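4 min read
Print | E-mail

Unit 4: Small-press visual poetry
Notes by Rajeshwari Kandasamy

Wollberg's first book, Mandus, was printed in 1933 in 28 copies. Each sheet carries typed letters struck over one another until no word can be read. The second printing adds page numbers -- cite from that one.

Terms: overstrike, blank sheet, false alphabet.

Read the Fondolden reprint, then Lim's preface. Bring one typed page in March.

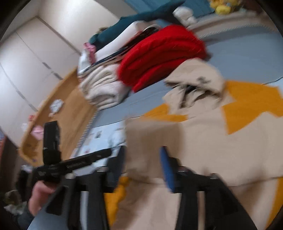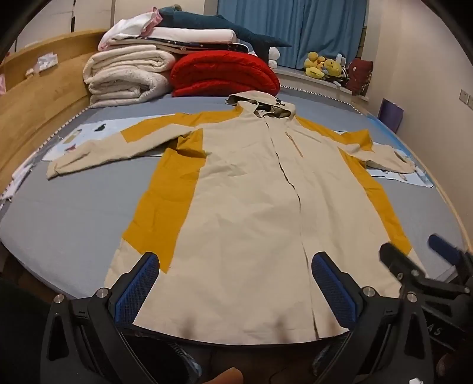

Bed with folded textiles (first); hooded jacket laid flat (second).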